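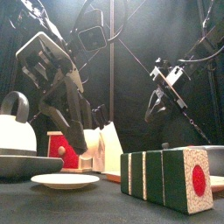

Red drawer box and white knife block on a black tabletop.

Sotero Trailer Scale, reviewed by Tolera Shiferaw

My brother-in-law has a foolproof way of judging tongue weight. He stands on the hitch, bounces twice and says "yep." I used his method for years, and then one windy day in January the trailer spent a whole highway exit trying to overtake me. I ordered the Sotero that evening.

It is a short steel post with a gauge in the side. You chock the wheels, put the post under the coupler, lower the jack until it carries the weight, and read the dial. Mine is the basic model, good for up to 300 pounds, plenty for a small utility trailer and useless for anything with a bathroom. Setup took 19 minutes the first time, mostly spent looking for the chocks.

The dial is easy to read if you are lying on your side in gravel. Standing up, you get glare. I checked it against bags of sand on a bathroom scale and it read 30 pounds light until I found the zero screw, which the manual mentions on the last page, under "Storage." After that the two agreed closely enough for me.
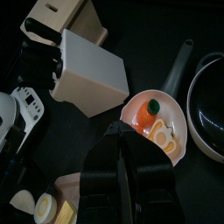
Pink frying pan with an orange toy fruit inside.

I also borrowed the Zotby from Huiling Tian, who hauls a pair of motorcycles most weekends. The Zotby is digital, has a backlight and costs $40 more. It is nicer in every way until the battery dies, and hers died on my driveway. The Sotero has no battery. It does have a carrying bag, with a zipper that gave up in the second week – I now keep the thing in an old boot.

What did I learn about my own loading? That I had been putting everything heavy at the back, near the ramp, out of laziness. Moving the mower forward of the axle put the tongue weight where the trailer's manual wants it, and the sway on the highway is gone. My brother-in-law says it was fine before.

Good: simple, solid, no app.
Bad: glare, zipper, a manual that hides the useful part.

Four stars. I'd buy it again, and I'd bring my own bag.

Posted June 2020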